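3. Study Setting and Procedure

3.1 Participants and recruitment

Participants were recruited through the mailing lists of two distance energy healing practices, Wustingate and Ultgate, both of which offer sessions by voice message. Recruitment opened in September and closed when 400 people had completed the intake form. Of these, 22 withdrew before their first session and were left out of the analysis. No payment was offered. Participants kept whatever plan they already had with their practice, and the practices were not told which of their clients had joined.

To be included, a person had to be an adult, to have bought at least one remote session before, and to be willing to fill in a short diary. We did not ask for medical records. People who said they were using sessions in place of treatment advised by a doctor were given a list of local health services and were not enrolled. Kekana handled all of these cases by phone.

3.2 Practitioners

A total of 20 practitioners agreed to take part. Their training varied a great deal. Most had completed a Reiki course of some kind, several had moved over from massage or bodywork, and a few described themselves as self-taught. We made no attempt to make their methods more alike. Each practitioner used the wording, length, and order of steps that they would normally use, and each decided when to reply to a message.

This choice makes the sessions harder to compare. In an earlier pilot, Chrysikopoulos gave practitioners a fixed script and found that they dropped it after a few messages, sometimes without noticing. We therefore recorded what was done and coded it later. Coding covered four features of each reply: whether it named a feeling or body area, whether it gave an instruction (for example, to breathe or drink water), whether it referred to an earlier message, and whether it ended with a question.

3.3 Message collection

Messages were exchanged in Kallio, a voice and text application that both practices already used. Participants could send a message at any hour. Practitioners promised a reply within one day, weekends excepted. With consent from both sides, a copy of each message was passed to a separate store, where names and places were removed before anyone on the team listened to it. The final set held 637 exchanges, where an exchange is one message from a participant together with the reply or replies it received before the next message was sent.

Some participants sent several short messages in a row and then apologized for doing so. We treated these as one message if they came within the same hour. Where the two coders disagreed on this point, the longer grouping was kept.
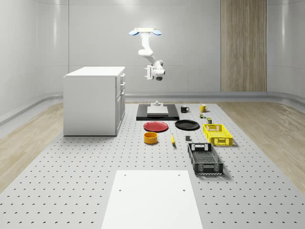 Figure 2. Simulated workspace with an overhead robotic arm in a raised position; a white cabinet with drawers stands on the left.

3.4 Diary measures

The diary was kept in Rornon, a simple web form that opened on a phone or computer. Participants were asked to fill it in before sending a message and again on the evening after the reply arrived. Each entry had five ratings (calm, tiredness, worry, sleep, and sense of being listened to) and one open box. The ratings ran from zero to ten. Skipped items were left blank, and we did not fill them in from other entries.

The open box was more useful than we had planned for. Many participants wrote about the wait itself. They described listening to a reply more than once, saving it for a quiet part of the day, or putting off playing it. We added a code for these remarks after reading the first batch of diaries, then went back and applied it to all entries.

3.5 Limits of the design

There was no comparison group. A change in the ratings after a reply could come from the session, from writing the diary, from the act of putting a problem into words, or from the passing of time. People who pay for remote sessions are also likely to expect some benefit from them. For these reasons we report the ratings as a record of how participants felt and make no claim about the healing method. The diaries also favor people who like to write. Those who left the open box empty tended to send shorter voice messages as well, and they are less well represented in the quotations given in Section 4.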